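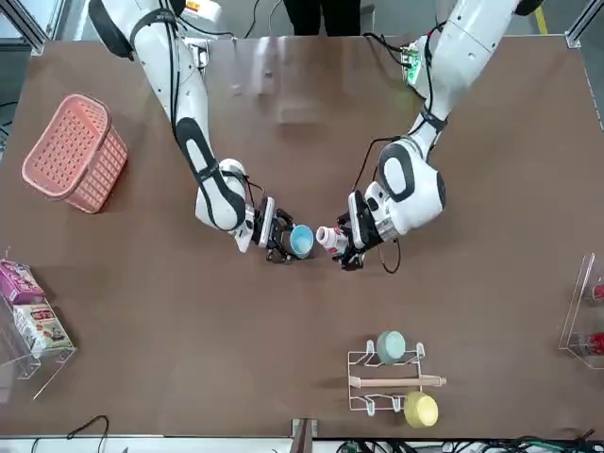 Picking a robot hand is a bit like picking a sofa: everything looks splendid in the showroom, and then you get it home and try to sit on it. Three suppliers wanted our custom, and all three sent videos in which their grippers handled eggs with the tenderness of a midwife. We have no interest in eggs. We wanted a pair of hands that could manage kitchen and bathroom clutter, which is why the test table at Maldale has come to look like a jumble sale, with a pink basket, a dish rack with its cups and a small printed bottle that has to be brought, cap first, up to a light blue cup lying on its side in the other hand. People do this half asleep. Two arms need a good deal of coaxing.

The Levov was first on the bench. It has 2 fingers, closes like a bulldog clip and will probably outlive us all. On square boxes it was faultless. On cups it was a bully, and the plastic ones came back with a waist.

The Fortin went the other way. It has several fingers, each with opinions, and a controller that wants 25 settings filled in before it will so much as wave. Once fed, it was lovely to watch. It took a cup by the side and tipped it over without fuss, and it could shift its hold on a bottle without putting it down. It also weighs enough to make the arm sag at full stretch, so every reach had to be corrected afterwards, usually by someone muttering.

Then came the Fultby, the cheap one, which we had rather hoped would embarrass the others. It managed up to 7 clean grasps in a row before losing its bearings and needing a restart. The manual calls this a rest state.

By the end of March we had logged 2,617 grasps, and the cables under the table had knotted themselves into something no manual covers. The Fortin stays on for the two-handed work - sag, settings and all. The Levov has been moved to boxes, where it seems happiest. The Fultby is back in its foam, resting.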